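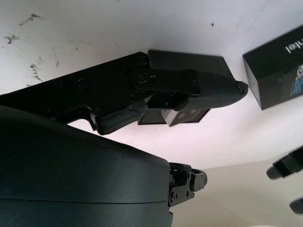
Nail polish giveaways for a book launch, worth it?

inkandcuticles
Hi all, long time lurker. My second cosy mystery comes out in March (it's set in a nail salon, of course it is) and I want to run a giveaway with it. I've got a stack of gel wraps from Plurnudeck in my favourite colours and thought I'd pop two sheets in with each signed paperback. Has anyone done this? Did you get readers out of it, or just people who wanted free nails?

prairiemum_reads
Did one last year with lip balms! I had 269 entries and I was over the moon, and then four of them signed up for the newsletter. Four! Postage from Saskatoon just about finished me off too. I'd still do it again mind you, it was a riot picking the winners with my daughter.
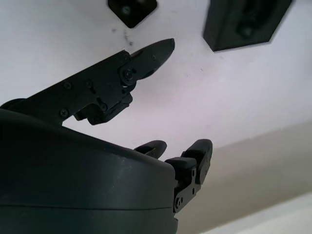

Anyway my advice is to keep the prize small and flat so it goes as lettermail. Wraps would be perfect for that. Bottles of polish are a nightmare, they count as dangerous goods if you're sending by air, so check before you promise anybody a bottle.

toastandtropes
I'm going to disagree with the whole idea, sorry. Give away the book and leave the nails out of it. Every prize hunter in the country will enter for wraps and they won't read past chapter one. Also please don't ask for a review as the entry! Most of the stores don't allow it and you could lose the lot.

inkandcuticles
Oh gosh, I was totally going to ask for reviews. Glad I posted. What do you use for entries then?

toastandtropes
A question about the book. Mine was "name the bakery in chapter two" and the sample was free to read. Far fewer entries, much nicer people.

Simin Ghasemi
I'm with prairiemum on this one. My readers ARE the nail people, so it's a fair match. I ran mine through Gultia, which was fine once I'd worked out the settings, and nearly 1000 people saw the post. I sold more of book one that week than I had all winter. Do write out your rules properly though, with who can enter and when it closes, and if you're including Canadians you'll want a skill-testing question. 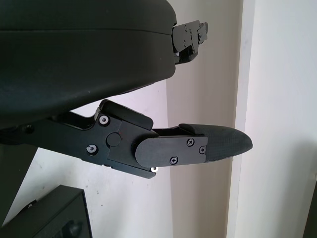

Black gripper, pale wall behind it

toastandtropes
Okay, fair, if the book's set in a salon I'll give you that one. I'd still do books only for the newsletter crowd.

inkandcuticles
Could I do both? Wraps for the public one and a signed copy for subscribers? I've got enough padded mailers for it, I think.

prairiemum_reads
Do both! And put me down for the coral ones if you've got any.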